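Cell 2 and the packing bench, notes after the first quarter

I said in December that I would write up the robot cell once it had been running long enough to have an opinion about. It has. For anyone who skipped the earlier posts: I run process engineering at Oneck, which packs small returned and mixed goods for other people's web shops. Most of what arrives is flat, soft and badly sorted. We have one bench line, two shifts, and since the fall a pair of two-arm cells that sort small packets out of mixed lots.

Radell built the cells. Upadhyay does the label side, meaning the software that takes a barcode and tells everything downstream what the thing is. The split matters, because when a lot stalls the first argument is over which of the two it belongs to.

The task is easy to state. A mixed lot goes on the mat, between the arms and the tray. The arms separate the packets one at a time and the tray takes what they have picked. Rigid boxes would be simple. Pouches fold, slide over each other and present the label at whatever angle they like, and foil is worse than matte film because of the glare.

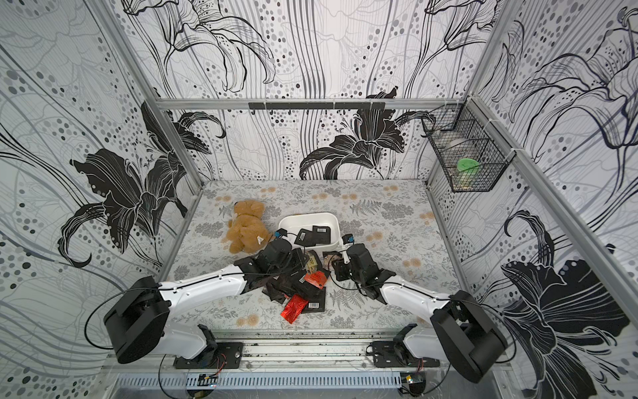

Cell 2 with a mixed lot. Barcode labels up on the two packages in the bin.

The part I wanted to write about is the bench, since the arms are well covered on Radell's own pages and I have little to add to them.

Before the cells, sorting was a job. You stood at the bench, tipped out a tote, turned every packet label up, scanned it and dropped it in the right place. A good sorter kept a rhythm and could talk the whole shift. The target was 800 packets per person per shift, and people on the bench mostly made it without looking at the counter.

That job no longer exists in the same form. What we have in its place is two jobs, and they were not designed so much as left over.

The first is lot preparation. Someone has to decide what goes to a cell and what stays on the bench. Liquids stay. Anything torn stays. Plush goes to the cell only as part of a mixed lot, because a soft toy alone gives the planner very little to work with. This is a judgment call made several hundred times a day, and we had it down in the plan as "loading." It was graded as loading for pay purposes too, until January. I signed that plan, so the mistake is mine.

The second is exceptions. When a cell gives up on an item it raises a flag and somebody goes over. Usually it is a label face down under another packet. The person opens the guard, turns the packet, closes the guard and presses resume. The fix takes seconds. The walk takes longer, and the interruption costs more than either if you were in the middle of preparing the next lot.

We first gave both jobs to the same person. On paper the utilization looked fine. In practice the flags came in bunches, the preparation fell behind, and by the end of the shift the cell was waiting for lots while its operator was apologizing to it. We split the roles in the third week and throughput went up with no change to the robots at all.
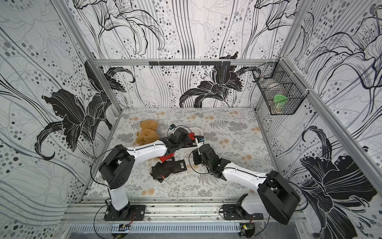 What the numbers say

Cell 2 now averages 700 packets over a shift, which is under the old bench target for one person. This gets raised at every review, and the comparison is fair as far as it goes. The cell does not slow down after lunch, and one exceptions operator covers both cells. Set against that, lot preparation takes a person who was previously sorting. Net of everything, we have moved 3 people off continuous sorting and nobody out of the building. Two of them went to returns inspection, where we were short anyway. The other one does lot preparation and is better at it than the written procedure.

The mis-sort rate is down. I would like to credit the cells, but the Upadhyay update landed in the same month and it rejects duplicate reads that the old scanners passed. I have no clean way to separate the two effects with the data we kept. Log your baseline per station before you change anything. We logged it per shift.

Strain reports from the bench are also down, mostly wrists. The exceptions operators report something else, which is that the shift feels longer. Sorting was repetitive but it filled the time. Waiting for a flag does not, and you cannot really start anything else. We are trying a rotation every 2 hours, so that no one spends a full shift on exceptions. The first rotation sheet had the changeover in the middle of the truck window and had to be redone.

There is also the matter of skill. The old sorters could tell a product line by feel and would catch a wrong label on a right packet. The cell reads the label and believes it. We now pull a small sample from each lot back to the bench for a hand check, partly for quality and partly so that the people who can do this keep doing it.

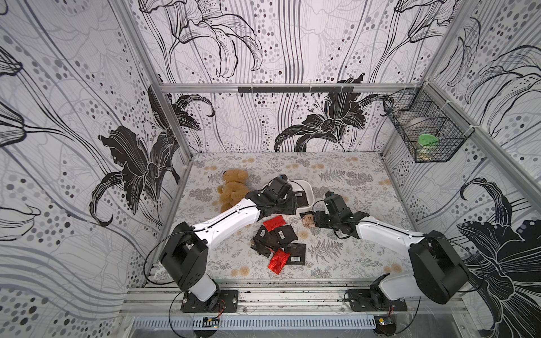
Marwan Haddadin commented on the last post that our hand check will be the first thing cut when volumes rise, and that at Braner it lasted until the first busy season. His advice was to write it into the customer contract, where a shift lead cannot drop it on a bad Saturday. I have passed that on to our account people. Two contracts come up for renewal this spring and the clause is in the draft of one of them.

Still open on my list: a better flag display, so the operator can see what kind of exception it is before walking over, and a proper pay grade for lot preparation. The January change was an interim supplement and it has to be renewed by hand each month. The display is with Radell. The pay grade is with me, and the job description is half written.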